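Steel Bins, Two Years On

The scratches come first. A plain metal bin used for short bar stock loses its even gray finish within weeks, and the floor wears faster than the walls. Betau, which sells its bins in pairs, lists a service life of 700 loads before a liner is advised. 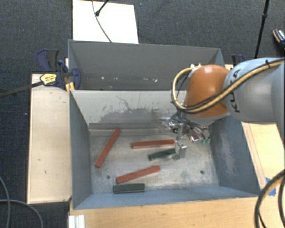
Liners cost 8 dollars each and quiet the bin considerably. They also trap grit, which marks painted bars worse than bare metal does. The shop at Prirkia stopped fitting them in December and now sweeps the bins between loads. Of 104 bars checked afterward, 79 had no new marks.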